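Skostden opens cable and lead library to households and small businesses

SKOSTDEN, September — The Skostden Reuse Centre has opened a cable and lead library, through which residents and small businesses may hand in unwanted power cords and connecting cables and collect replacements free of charge. The service is run by the Fleto Trust with storage and shelving provided by Jaseck, and will be open throughout the winter.

The library follows a survey carried out by the Trust in the spring, in which 67 per cent of households that replied said they kept a box or drawer of cables they could no longer match to any appliance. Many had bought a new lead when a suitable one was already in the house. Others had thrown away working kettles, lamps and monitors for want of a cord.

During a trial at the Strachan Street site, 1,240 cables were handed in over two months. Each was checked for damage to the outer cover, tested where it carried mains power, and sorted by plug and length. Leads that failed were stripped for their copper. The remainder were coiled, tied and placed in shallow open boxes, so that visitors can find what they need without emptying the contents on to a table.
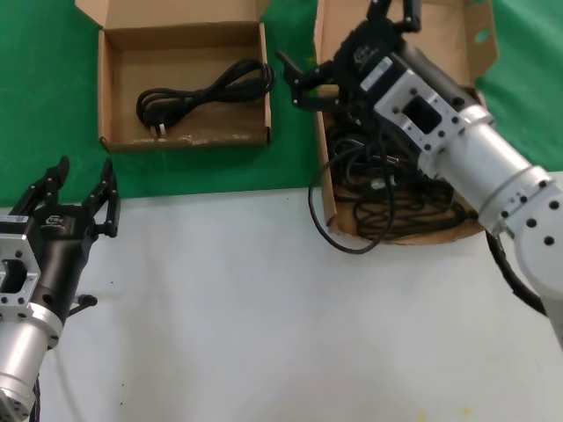

Most of the work lies in the sorting. Cables arrive in carrier bags, shoe boxes and old suitcases, often knotted together, and a single bag can take 40 minutes to separate. The Trust asks that donors make no attempt to cut a tangle apart, as a nick in the cover means the lead must be scrapped. Power cords should be unplugged from any adaptor before they are brought in.

Larasati Hartono, Head of Reuse at the Fleto Trust, said: "A power cord is a dull object until the day it is missing. We have had people come in with a perfectly good printer under one arm, ready to take it to the tip, and leave with the lead that goes into the back of it. We would ask everyone to look in the cupboard under the stairs before they buy another."

The Trust has also issued short guidance for those who wish to put their own cables in order at home. It recommends keeping power cords apart from data and audio leads, winding each one in wide loops that follow its natural curve, and writing the name of the appliance on a paper tag near the plug. Tight winding around the hand or elbow should be avoided, particularly with older cords. A low cardboard box is suitable for storage, provided that it is kept somewhere dry.

The library accepts mains leads, extension leads of up to five metres, monitor and network cables, and telephone leads. It cannot accept loose batteries, chargers with cracked casings or any cord repaired with tape. These may be left at the small electricals point beside the main gate.

Visitors may take up to 2 leads on each visit. Schools and community groups that need larger numbers are invited to write to the Centre in advance, stating the type and length required.

The library is on the ground floor of the Skostden Reuse Centre, Strachan Street, and opens at 10am. No appointment is needed.

ENDS

Notes to editors

The Fleto Trust runs repair and reuse services in Skostden and the surrounding villages.

Requests for interviews should be addressed to the press office at the Skostden Reuse Centre.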